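Dalledora Docs > Guides > Teleoperation > Recording the bar-and-target task

Recording demonstrations by remote control: bar and target

Last updated 17 November 2024 by Hildegard Steinbach

This guide covers recording demonstrations in the simulator with a handheld controller. It assumes you have Dalledora installed and have finished the setup guide. If the arm doesn't move when you squeeze the trigger, go back to that guide first.

The task is simple to say and a little awkward to do. The arm has to pick up the blue bar and bring one end of it to the red-and-white target. The bar is long, so a small turn of the wrist swings the far end a good distance.

Before you record

1. Open the Turnville project and load the bar task.
2. Set the motion scale to 3. Higher values feel quick but make the last bit of travel hard to control.
3. Turn on both the outside views and the hand view. You will need to switch between them.
4. Press Reset. The bar and target get new positions each time.

Know your views

Use the outside views to plan the reach and the hand view to line up the fingers. Left and right don't always match between them, so make a small test move after you switch.

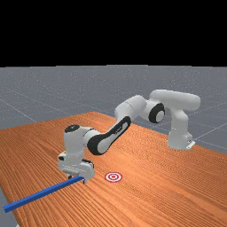
Outside view from the side, with the fingers at the bar.

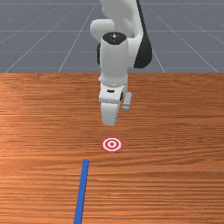
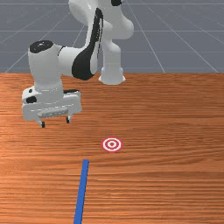
Two more outside views, gripper open in both.
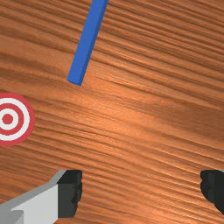
Hand view. The black pads show along the bottom.

Recording a demonstration

1. Squeeze the trigger halfway to take control. Hold still for a moment so the arm settles.
2. Move over the bar while staying high. Do all your sideways travel up here.
3. Turn the wrist so the fingers will come down on either side of the bar. Check this in the hand view.
4. Lower straight down. If a finger lands on top of the bar, go back up and turn again. Don't push.
5. Close the gripper and wait until the status light in the panel goes green.
6. Lift just enough to clear the table, move toward the target, and correct the angle as you go.
7. Set the bar down, open the gripper, and go straight up before you let go of the trigger.

Press Save if you'd be happy for the robot to copy what you did. Otherwise press Discard. A slow run is fine. A run with a long pause in the middle is not, and the trainer will learn the pause. Small corrections are worth keeping, so don't throw out a run only for those.

How many to record

We trained our first usable policy on 39 saved demonstrations. An earlier try with 18 could grasp the bar but often let go too soon. Mix up where you grip it, too. If every run holds the bar near the same end, the policy won't know what to do when that end is hard to reach.

Exporting

Go to File, then Export, and choose the Wunderlich format. Our full set came to 3,635 recorded steps after trimming the still parts at the start and end. Leave trimming on unless you have a reason to keep them.

If the export stops with a "missing gripper channel" message, the controller was plugged in after the recorder started. Those runs can't be repaired. Restart the recorder and do them over.

The next guide covers training on the exported file with Distovis.

Contact | Copyright Dalledora | Back to top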